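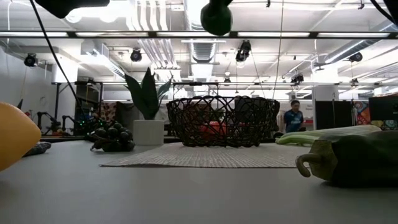 ## 4. Setting up the drip kit indoors

By now you should have the Merrick unpacked, the batteries in, and the reservoir rinsed out (section 3 if you skipped it, and I know some of you did). This part covers getting water from the tank to your pots without getting any on the floor. Give yourself an hour the first time. My second one took me half that, and most of it was looking for the scissors.

I've written this for houseplants on a table, shelf or windowsill. If you're doing hanging baskets, read this first and then go to section 6, where the heights are different.

### 4.1 Where the tank goes

1. Pick a spot for the tank that's **lower than the rims of all your pots**. The floor under the table is fine. So is a low stool.
2. Check the lid is on the right way round. The notch lines up with the little arrow on the pump housing, and it clicks.
3. Fill the tank to the MAX line with tap water. If yours is very hard, use filtered, or you'll be soaking the drippers in vinegar by January like I was.
4. Stand the tank on a tray for the first week. An old baking tray will do.

> **Caution:** Don't put the tank on a shelf above the plants. Once the pump has run, the water can keep siphoning through the tube after the pump switches off, and it will carry on until the tank is empty. I did this over a bookcase. I had to throw away a perfectly good atlas.

### 4.2 Cutting and running the tube

The main tube comes coiled up and it wants to stay that way. Drop it in a bowl of hot water from the tap for a couple of minutes and it'll relax enough to work with.

1. Lay your pots out where they're going to live. Really do this now — moving one later means cutting a new piece of tube.
2. Run the main tube from the tank to the nearest pot, with a bit of slack.
3. Cut it straight across with sharp scissors. A slanted cut leaks.
4. Push in a T-piece. It should go on to the second ridge. If it won't budge, warm the end of the tube again and twist as you push.
5. Carry on to the next pot, and the next, and put an end cap on the last bit.
6. Cut a side branch for each pot and push it on to the T-piece. Keep every branch under 70 cm. Mine are much shorter than that and they look tidier too.
7. Push a dripper on the free end of each branch and peg it into the compost, halfway between the stem and the side of the pot.

The clips in the bag marked Nusov are for fixing the tube to the back of a table leg. They're sticky-backed, so wipe the surface down and let it dry before you use them. They come off painted wood all right, but I wouldn't risk them on wallpaper.

**Note:** If you're short of a T-piece, the Giltama ones fit, and so do the drippers. Their end caps don't. They go on nicely and then pop off at night.

### 4.3 First run

1. Hold the round button until the light goes green, then let go.
2. Press it once for a test run. The pump is quite loud for a few seconds while it's pulling air, and then it settles down to a hum.
3. Go along the line and look at each joint. Feel underneath with a dry finger, as a slow leak is hard to see.
4. Check every dripper is dripping. If one isn't, pull it off, blow through it and put it back.
5. Put a measuring jug under one dripper and do another test run. You should get 23 ml. A bit either side doesn't matter, but if you're getting hardly anything, go to section 9.

If the light flashes red, the pump thinks the tank is empty. Top it up and press the button again. If it's full and still flashing, the float has stuck, and a gentle tap on the side usually frees it. Error 597 on the little screen means the same thing, for reasons best known to Brurneck.

### 4.4 Setting the timer

There are two settings: how long it runs, and how many days between runs. Start low. You can always add more, and a soggy pot takes ages to dry out in a cool room.

- **Ferns, peace lilies, most herbs:** one run every two days
- **Spider plants, ivy, rubber plants:** one run every five days
- **Snake plants, aloes and other thick-leaved things:** leave them off the line and water by hand

I mean that last one. Even the longest gap on the timer is too often for them in winter, and they'll rot from the bottom while looking perfectly fine on top.

To change the gap, press the square button until you see the number you want, then wait for it to blink twice. Don't press anything else while it's blinking or it goes back to the factory setting, and you'll have to start again.

> **Caution:** Use pots with drainage holes and saucers under them. If a plant is sitting in a decorative outer pot, lift it out once a week and tip away whatever has collected in the bottom.

Thanks to Alby McAlister for pointing out that my old version of this page had the two buttons the wrong way round. It's fixed now.

Next up is section 5, going away on holiday, including how long a full tank lasts.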